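Grisa's miracle floor paint, a second opinion

Horacio Riquelme at Clendadell wants us all to do our basements in Grisa, the one-coat paint that "never needs a primer." I've heard that before.
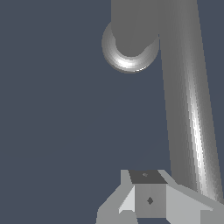 My first tin went on in May and was peeling by the furnace 17 days later. Clendadell blamed the damp.

Iara Tapia did hers in Yule, with 3 coats. So much for one.

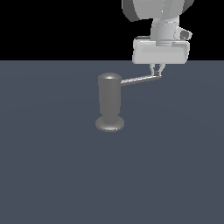
Colour is the other gripe. The chart is all greys and I can't tell most of them apart. A flat slate blue like the floor under the robot arm would suit me, if it stayed that way once boots had been over it. I have my doubts. 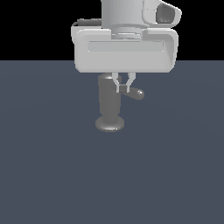 Before you buy

Ask for the warranty in writing. Mine left out concrete, a funny thing for a floor paint. 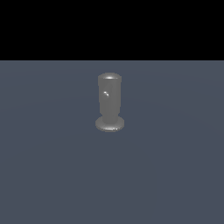
Slate blue floor, black behind.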